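Vostholm Worktop Oil
Clear finishing oil for solid timber worktops, tables and benches

Home / Timber care / Oils

Pack sizes: 400 ml tin, 2 litre tin
Finish: clear, low sheen
Coverage: 2 litre tin covers around 20 square metres, one coat
Made by: Grerkex
In stock

Choose size
Add to basket

Vostholm is a wipe-on oil for bare or previously oiled wood. It soaks into the surface and leaves the grain open to the touch, so a worktop still feels like wood afterwards. It doesn't form a film, which means it won't peel, and a worn patch can be done again without stripping the whole top.

It suits beech, oak, ash, maple, birch and most other timbers used for block worktops. On pale woods expect the colour to warm slightly. Oak goes noticeably darker with the first coat and then changes very little. If the colour matters to you, try it on an offcut or the underside first.

Preparing the surface

Bare wood should be sanded along the grain, finishing with 180 grit. Going finer than 240 closes the surface and the oil sits on top. Vacuum the dust, then wipe down with a cloth and white spirit and leave it until fully dry. Varnish or lacquer must come off completely. Old wax has to come off too.

New worktops are often supplied with a thin factory coat of oil. There is no need to sand this away. A light rub with a grey abrasive pad is enough.

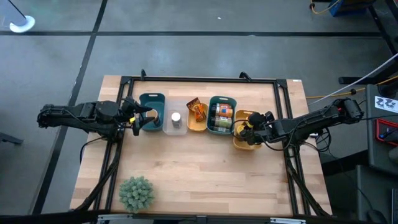

Pay attention to end grain and to any cut-outs. These take in far more oil than the face of the board and should have at least one extra coat. The underside needs oiling as well, two coats at a minimum, or the top may cup when the heating comes on in the autumn.

Applying the oil

Stir the tin well. Pour a little onto a lint-free cloth and spread it thinly. Leave for 15 minutes, then wipe off everything that hasn't soaked in. Oil left standing goes tacky and will need rubbing back with white spirit.

Allow eight hours between coats at normal room temperature, longer in a cold workshop. Three coats for a kitchen or workbench, two for a desk or side table. The surface can be used gently after a day and reaches full hardness in 10 days. Keep water off it until then.

Looking after it

Wipe with a damp cloth and dry straight away. Avoid scouring pads and bleach. When water stops beading, apply one thin coat. In a busy kitchen this might be every six months.

Safety

Cloths soaked in oil can heat up and catch fire on their own. Lay them flat outdoors to dry or soak them in water before putting them in the bin. Keep the tin closed and away from children. Use with a window open.

Customer reviews

Theda Weidemann
Used on a beech top in the utility room. Three coats went on easily and one small tin was enough with some left over. Smell had gone by the second morning. Lid was dented on arrival but hadn't leaked.

Kavitha Lobo, 14/11/2022
Good oil, slow to dry. Our garage is cold and it took nearly two days between coats. Happy with the result on the ash.

Delivery

Orders over £39 are sent free to mainland addresses. Tins travel by road only, so we can't send them by airmail. Unopened tins can be returned within 100 days.

Related items
Grey abrasive pads, pack of five
Lint-free cloths
Kleinschmidt sanding block
Sotudport wax remover, 500 ml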